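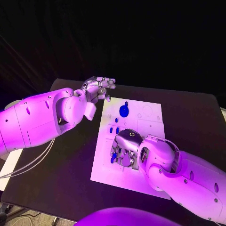 The Plorusard with its right hand in the lower-left recess of the task board. The blue parts lie on the board.

The Plorusard is a two-armed robot with multi-fingered hands, built in a shared workshop in Sukow between 2019 and 2022. It was designed for tabletop handling of small parts and has been used mainly with flat task boards. The plans were released under an open hardware license on 10/08/2022. A second unit, known as the Flanier build, differs in its wiring and in the mounting of the shoulders.

Construction

The arms are covered by white shells perforated with round holes. The holes reduce weight and allow the screws of the inner structure to be reached without removing the shell. The larger forearm segments also carry oval slots, through which the motor housings are cooled. A rounded housing at the wrist joins each forearm to its hand.

The shells were printed in the workshop on two machines. A complete set takes 17 days of printing. The parts list has 1,068 entries, most of them fasteners, and is kept as a single spreadsheet. Early shells cracked at the screw bosses and were replaced with a thicker version in August 2021.

Hands

Each hand has multi-jointed fingers with exposed silver-colored joints. The back of the hand is closed by a dark, smooth cover. Finger force is limited in software to 80 percent of the rated motor load, a setting introduced after repeated failures of the thumb drive.

Task board

The board is a white plate with printed outlines and recesses. Blue pegs are arranged on its left half, and a disk-shaped blue knob with a small tab stands near the top edge. The rectangular recess at the lower left holds loose parts. Picking from it is considered the hardest of the standard tasks, as the fingers have to close against the walls of the cut-out.

The two arms can be run separately. In single-hand tasks the idle hand is held raised over the board, with the fingers partly curled.

Control

Both arms are driven from one controller, the Gajewski 2, mounted outside the robot. Joint positions are recorded during each run and stored with the board layout used. The Flanier build uses the same controller but an older cable set, and its recordings cannot be replayed on the Sukow unit without recalibration of the wrists.

See also

Gajewski controller
Open hardware
Robot hand
Peg-in-hole task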